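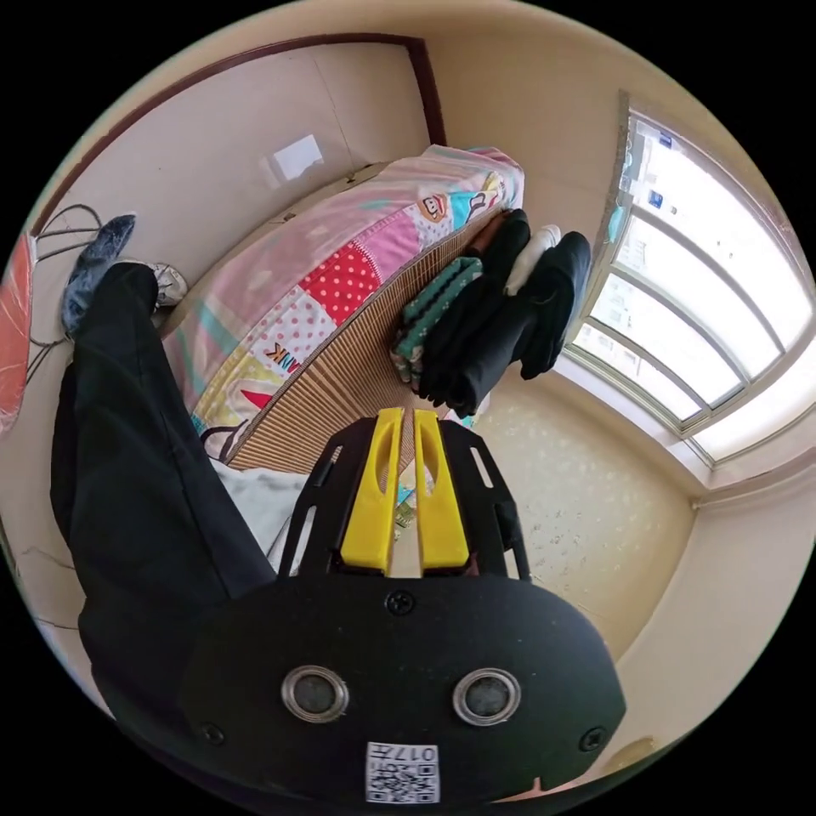 Kellalberg Household Textiles Group, Bedding Notebook
01/01/2024
By the bench editor
Print this page | E-mail this page
Reading time: 2 min

Small bedroom, entry 84. Today is the bed only. The floor gets its own entry.

Patchwork cover stays on for now, mostly pink with turquoise and white. It has kept its color better than the Galler one we tried in June. Want to compare the two again after the next wash.

White cloth goes over the mat. Plan is to spread it flat first, then fold in halves, long side first. If the long fold drifts, open it up and start over. Pulling at one corner only moves the problem to the other end.
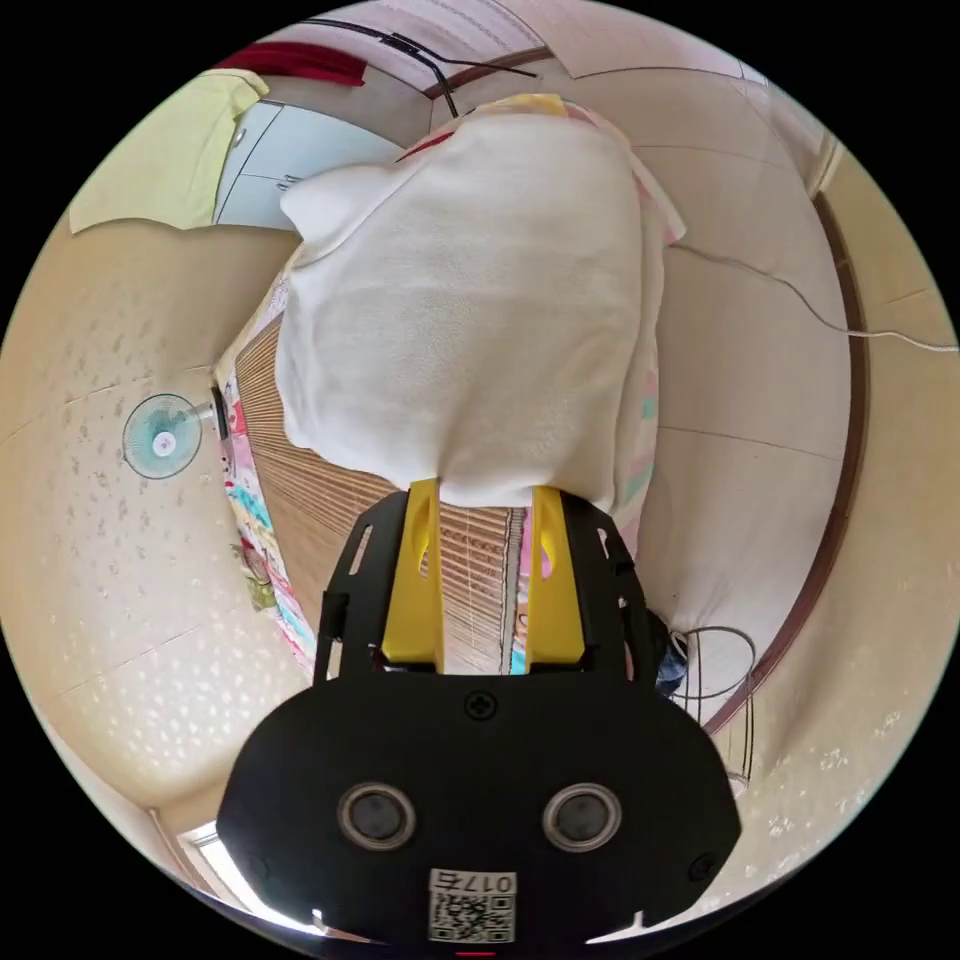 Creases across the middle are shallow and should smooth out by hand. No iron on this one, the surface is a bit fuzzy and I don't want it flattened.

The mat is the brown bamboo-style kind with a dark gray woven edge. Wipe along the strips, never across. Roll it, don't fold it. Haque's care sheet says the same on page 2.

To do: check the stitching on the mat, find the Mereck storage bag, write up the fold order for the shelf copy. Cables on the floor still need a tie.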